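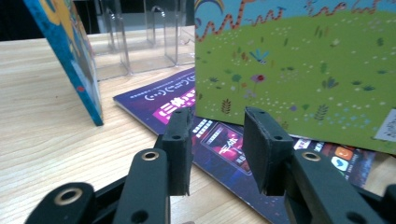

The purple one, on the light table.

In August I decided to read in English every evening, from nine o'clock until I become sleepy. My teacher, Morven Moffat, gave me this advice after our last lesson. She said my grammar is fine but I speak like a letter from a bank. I was a little offended, and then I laughed, because my husband says the same.

My first book was a detective novel of 126 pages. I looked up 43 words in the first chapter and after that I was too tired to care who was the murderer. So now I have a rule: only three words for each page, and the others I must guess.

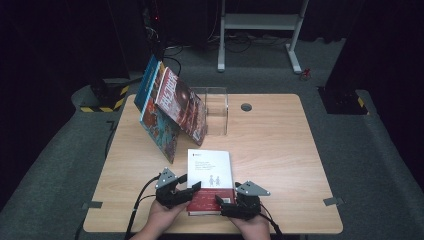
White cover, red band, two small figures.

Guessing is more pleasant than I expected. For two weeks I believed that "reluctant" means "very polite", and the story was still good!

The bigger change was when I started to read books for children.
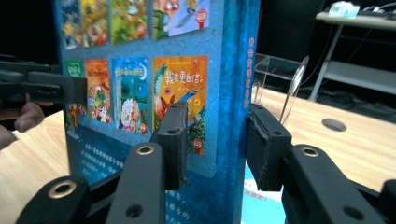
They are full of the small words which I never learned at school, like "puddle" and "tiptoe" and "grumpy". I read them aloud in the kitchen, slowly, and I write the new words in a notebook. It has roughly 70 words now. "Grumpy" I have used already at work, about the printer.

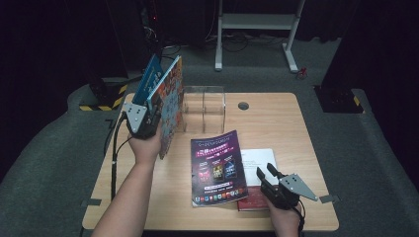 I still mix "borrow" and "lend", and Morven corrects me each time with great patience. Next month I will go back to the detective. I stopped on page 30, and the gardener looks guilty to me.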